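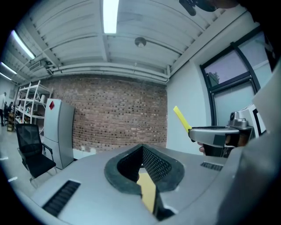
Lighting was the first thing that had to be right, one of the makers moving in said, and the long tubes on the ceiling have settled the matter for most of the others. The shared workspace at Flomthorpe opened on May 2, 2021 after 3 months of fitting out.

The high-ceilinged room is run by Ilie, the firm that already lets small units in Porkberg. It covers 400 square metres and will be let by the bench, with 2 benches kept back for people who only need a place for the day. A total of 647 residents answered the survey on what the building should be used for, and shared working space came top.

Rents are fixed until July. Tenants from Fukivwood can apply on the same terms as those living in Flomthorpe. Forms are available at the front desk.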